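Gripper and wrist camera trials: questions we keep getting

Last changed 14th May

What is this page for?

Rocío Figueroa and I try out grippers, small arms and wrist cameras for people who are about to spend money on them. We get the same questions by email every week, mostly after somebody has watched a sales video. These are our answers. They are less cheerful than the video.

Which grippers have you compared?

Two so far, the Pustitz two-finger and the Zuletti parallel. We had a Valdovinos three-finger for a short while in July and sent it back before finishing, so we don't publish anything on it. Please stop asking for the partial results. They are partial.

How many tries do you give each one?

200 grasps per gripper per object set. Makers like to quote success over 600 or more, but when you read the small print it is usually one object, in one position, picked up over and over. I would sooner see 200 grasps on things that were put down carelessly.

What counts as a success?

The object leaves the surface, stays in the fingers for 3 seconds while the arm moves, and is put down where we asked. If it gets dropped within an inch of the target, that's a failure. Prorent wrote to say this was harsh. They rent out arms, so they would prefer a softer rule, and we have kept ours.

Is the Pustitz better than the Zuletti?

On boxes and hard tubes we could not separate them. On cloth the Pustitz did better, and I don't fully trust that result, as we changed the finger pads halfway through and only noticed afterward that the new ones were a bit wider. Rocío thinks the difference would hold up anyway. We'll rerun it. Until then I would not pay extra for either one on the strength of our table.

The spec sheet says my gripper can lift a certain weight. Is that true?

Probably, with a clean metal block held dead center. Ask what the object was and what the pads were made of. If the seller can't answer both, treat the number as decoration.

Does a wrist camera help, or is a fixed one enough?

It helps in the last few inches and gets in the way before that. The view from the wrist is very close and very narrow. Large plain objects are the worst: once something big and white fills the middle of the picture, there is hardly any texture left for the software to hold on to, and whatever is behind it is gone. A fixed camera on a stand handles the approach much better. We now run both and compare, and I still haven't seen a wrist camera alone do as well as its brochure.

Will the fingers block the view?

Yes, part of it, and they will be out of focus too. Some controllers let you mask that region. Do it. One we tried kept treating its own finger as an obstacle and crept along at half speed to avoid it.

Can I run two arms in the same space?

You can. Expect to spend more time on the cables than on the arms. Loops hanging under a gripper catch on everything near the floor, and the simulators we have used don't model them at all. Clip them along the arm and leave slack only at the joints.

Should my test area be tidy?

For the first day, while you sort out calibration. After that, no. Fabric, bags, dark mats and shiny curved things are where most systems start to guess. A demo on a bare table tells you how it does on a bare table.

What about controllers?

We only have firm opinions on two, and Wenceslao Esquivel, who writes our logging code, disagrees with me about both. The one point we share is that delay matters more than smoothness. Anything above 100 milliseconds between camera and motion and you will be chasing the object. Measure it yourself, with the camera plugged in, since the published figure nearly always leaves the camera out.

Do makers pay you?

No. They lend us hardware and we return it. Zuletti offered to cover the shipping both ways and we said no to that too, which annoyed our bookkeeper.

Can I have the raw logs?

Write and ask. Say which gripper and which object set you want, because the full set is large and badly named. The grasp videos come with the logs; the calibration files don't, and they would be no use on your arm anyway.
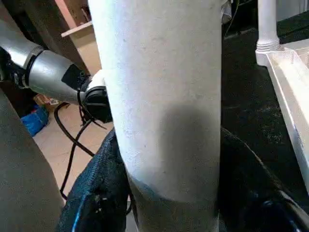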